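Elier Linen Room
Gallery: White Shirts, Folding Table

Elier is a small laundry and finishing room on the upper floor of the Stotar building. We handle shirts and table linen for two restaurants and a guesthouse, and we take private laundry when there is space on the rail. These pages show the ordinary work. Earlier galleries covered table linen and aprons.

A normal week brings in 932 pieces. Most of them are white, and shirts take the most time per piece. Napkins and towels go through quickly. Shirts have a collar, cuffs, a front and a back that all have to end up in the right place, and a crease left in during folding will still be there when the customer opens the stack.

Click on any picture for the larger version.
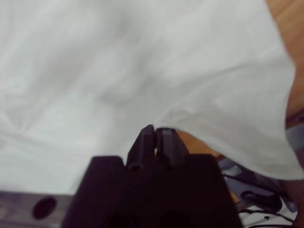 Spreading out comes before any folding. Pieces arrive at the table in a basket and are rarely flat, so the first job is to find an edge and open the cloth from there. It doesn't have to be perfect at this point. White fabric with soft creases like these can still be smoothed by hand, working from the middle toward the sides. The lower edge is the one being held, with the rest of the cloth draped over the grip, and that is a good place to start on a large piece. Pulling from the center tends to make a new set of wrinkles.

We use a long table for this. The old one was 70 centimeters deep, and shirt tails hung off the front. The present one came secondhand from De Haan, a shop fitter that was clearing out its showroom, and it is 90 centimeters deep. That has been enough for everything except the largest tablecloths, which are folded by two people standing up.

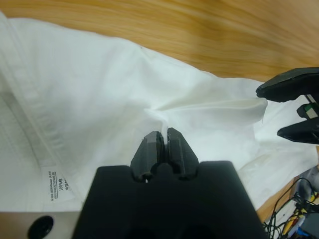 Care labels are read at the table as well as at intake. We had a few mix-ups last year when similar white garments from different customers ended up in one pile, and a second look has mostly fixed that. The label on this piece is a small white one near the stitched strip, with "100%" on it and several lines of much smaller print. Small print like that is slow to read, so the fiber content goes on the ticket at intake and the table only has to check that the two agree. If the label is missing or worn blank, the piece gets a Gatance tag, a plain paper tag with a number, and waits on the side shelf.

Plackets are another thing to look at before folding. If the strip is twisted, the whole front will sit crooked. We straighten it first, then the hem, then the sleeves.

The fold itself is the same for every long-sleeved shirt. The front goes face down. One side comes in toward the center, and the sleeve is laid back along the body. The other side follows. The tail comes up last, in one fold for the shelf or in two for a box. Guesthouse shirts are boxed. Restaurant shirts go on the shelf in stacks, with the collars alternating so that the stack stays level.

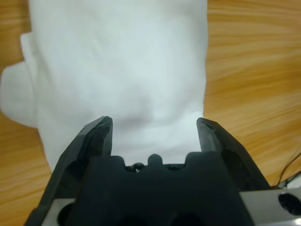 Boxed shirts get a sheet of tissue between layers and are closed the same afternoon. Shelf stacks are left uncovered until pickup, which is at 4:30 for the restaurants. Anything that has picked up a mark goes back to the sink and comes through the table again the next morning.

Private customers can choose folded or hung when they drop off. Folded is the default if the ticket is left blank. Hung shirts need a little more room on the rail, so they may take an extra day in busy weeks.

More galleries: Table Linen / Aprons and Towels / The Ironing Corner / Packing and Pickup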